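Print this page | E-mail this page

Section 4: Booking your first card

Okay, so you've named your promotion (mine is Dedville Championship Wrestling, and I will not be changing it) and you've got a roster. Time to put on a show! I'm running the Torvik database here, which starts you with 53 wrestlers. If you loaded something else your screens will have different names on them, but the buttons are the same.

1. From the office screen, click Calendar, then pick an open night in December. The game won't let you book two shows in the same week until your promotion reaches regional size.

2. Choose a venue. I always start at the Brera Armory, which holds 449 and costs very little. The 2,000-seat hall looks tempting, but a half-empty building drags down your crowd rating all night.

3. Click Add Match and build from the bottom of the card up. Five or six matches is plenty for a first show.

4. Set the running time. You have 165 minutes to fill, and that includes entrances and promos.

Note: If the time bar goes red, the game cuts your main event short and leaves the opener alone. I lost a title match that way and I'm still sore!
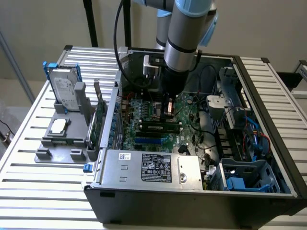 Before you hit Run Show, save your game, and do it in a new slot. The show simulates one match at a time, and on an older computer a long card can take a few minutes, especially with crowd detail on High. Memory is what it likes best. If you've got a tower that opens up on its side like this one, the RAM slots are right there in the middle of the motherboard, and another stick is a nicer fix than turning everything down to Low. Shut down and unplug first, please.

5. Pick winners. Leave the box on Auto for the early matches if you like, but choose the main event yourself.

6. Assign a referee to every match. Chiến Mạc wrote to remind me that a blank referee box gives you a no contest, so thanks, Chiến, that's now in the guide.

7. Click Run Show, then read the report all the way down. Injuries are listed at the very bottom, under the merchandise numbers.

Caution: Don't put the same wrestler in two matches on one night. The game allows it, but fatigue carries over to the next show. My poor champ Jimano worked a tag match and a cage match on my opening night and missed the next two months.

Once the report is closed you can't rebook the card, so go back to your save if you hated it. Title changes and feuds are in Section 5.

Print this page | E-mail this page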